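Subject: Re: [bench-equip] second two-arm bench, what to put in the request

Replying on list, as two other groups asked me the same thing off list last month.

> We have money set aside for one bimanual table like yours and have to
> send in the request by the end of December. The Woltero quote looks
> low to me compared with what people say they end up spending. Could
> you tell us what you paid for beyond the arms, and what you would
> order differently? We want to do tabletop work, mostly dishes and
> small household things. We are also being pushed to order two tables
> at once for the discount and I don't know if that makes sense.

The quote is low because it covers the arms, the grippers and the power supplies, and that is the whole list. Read page two. The table, the frame, the mounting plates and all the cabling past the first connector are options. We missed that on our first request and had to go back for a second approval, which took longer than the delivery did.

What we bought separately:

The table top. We went with butcher block from a regular supplier. Dasteck sells a top cut to fit their frame kit, but the price with freight was 2431 and we could not justify it. The wood has held up. You can drill it, and when a hole is in the wrong place you can plug it and drill again.

The frame. Black aluminum extrusion, ordered cut to length. Order extra brackets and extra T-nuts in the same box. Our first order had exactly the number on the drawing and we were short by the afternoon. A bag of 40 costs very little next to a second shipping charge.

Cables. This is the line I would raise the most. The stock arm cables are long enough if the controller sits right under the table. Ours sits on a desk to the left, so we needed longer runs for everything on that side. Leave slack at the shoulders too. We tied ours down neatly the first week and had to cut all the ties, because the arm pulled on them when it reached across. Our cable order from Bodin came to 218 and we have added to it twice.

Props. Put in a real line for these, even if it is small. If you are doing dishes you will want several bowls in different colors and materials, plus some sort of riser so that not everything is at table height. We have both plastic and ceramic. Buy duplicates of anything patterned, as stores drop patterns and you can't match them later. We keep a spreadsheet of which bowl was used in which session and I recommend starting that on day one.

Floor space. It isn't in anybody's quote, but facilities will ask. We marked off our area with black tape on the concrete so the chairs and carts stay out of it. Allow for a desk beside the table with room for an operator, and decide where the power comes in before the frame goes up. Ours was decided after, and there is more cable on the floor than I would like.

Current state of the bench, bowls on the riser and the left arm over them: 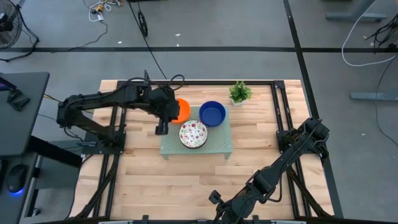
Bench 1, bowl setup. Left arm over the riser, right arm folded at the front.

On ordering two tables at once, I would not. The discount Woltero offered us applied to the arms only, and it was good for six months after the first order. Ask them to put that in writing. We built one bench, used it for a term, and changed four things on the parts list before requesting the second. If we had bought both together we would have had two sets of short cables and two sets of the wrong mounting plates.

If they insist on spending it this year, buy spares for the one table. Gripper fingers first, then one spare wrist motor, then cables. Lead time on the wrist motor was 21 days when we ordered and we lost most of that time with only one arm usable. Some groups split the spares line out as consumables. Our purchasing office accepted that for the fingers and refused it for the motor, so check with yours.

Service contract: we declined it. Prikari quoted us a yearly visit, but the visit did not include parts, and everything that has gone wrong so far we fixed with the arm on the table and the manual open. If you don't have someone comfortable taking a joint apart, you may see it differently.

I can send the parts list as a spreadsheet to anyone who wants it. It has the second bench prices in a separate column. Some of those are still quotes, so don't copy them straight into a request.

One question back to the list. Has anyone mounted the arms on the frame rail instead of on plates at the table edge? We are thinking about it for bench 2 and I would like to know if the rail flexes.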